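Walasby Community Kitchen: furniture and fittings
Progress report to the Drirnum Fund, April

Prepared by Dilek Tuncer

Summary

The grant covers new tables for the dining room, storage for the small items used at the tables, and repairs to the serving counter. The tables are in place and in daily use. The storage is partly done. The counter repair has not started, for reasons given further down. Spending is within the approved budget and we are not asking for any change to the total.

Tables

The old folding tables were taken out in the first week of the work. Evangelista, the joinery shop we named in the application, supplied the replacements. We had first asked for a white coated top. Umut Bozkurt went to the shop to look at samples and came back in favor of pale wood with a visible grain and a matte finish, at the same price. We cleared this with your office before ordering.

The room seats 44 at one sitting with the new layout. The application said 40. The extra places come from putting two tables end to end along the window side, where the old radiator cover used to be. The aisle to the kitchen door still has enough width for a wheelchair and a serving cart to pass one another - we tried it with both before fixing the layout.

Two of the tables rocked when they were delivered. Evangelista sent someone back to adjust the feet and there was no charge for the visit. One has since started to rock again, slightly, and we have reported it.

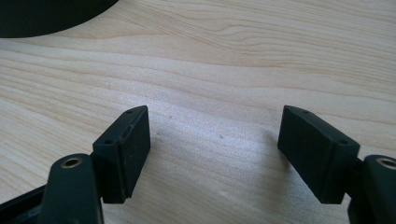 Care of the tops has taken more thought than we planned for. The finish marks if a wet cloth is left on it, and the spray we used on the folding tables is too strong. Staff now wipe the tops with a damp cloth and dry them right away. Hot dishes go on a mat or stay on the cart. Evangelista recommends a fresh coat of finish once a year. We have asked them to quote for it and will pay for it from our own running costs.

Comments from people who eat here have been good on the whole. Several said the room is less noisy, which we put down to the heavier tables and the felt under the chair legs. A few of the older regulars find the tables hard to pull closer when they sit down, so we now set the chairs out before lunch with more room behind them.

Storage

The shelving by the kitchen door is up. It holds plates, bowls and table mats. The drawers for flatware are still at the supplier, Gusis, who had the runners on back order. Until they come we are using plastic tubs on the lower shelf. This works but it slows down setting the tables before lunch.

Serving counter

The counter repair was meant to follow the tables. When Umut took off the front panel he found the frame behind it had softened near the sink. The leak has been fixed by our landlord at the landlord's expense. The frame has to dry out before anyone can work on it, and we expect to start in June.

Budget

The tables came in 500 under the amount set aside for them. We would like to move that sum to the counter line to cover new timber for the frame. Please let us know if you need this request on a separate form.

Next steps

Fit the flatware drawers when Gusis delivers them.
Get the last rocking table adjusted.
Agree a start date for the counter with Evangelista.
Send receipts for the shelving with the next report.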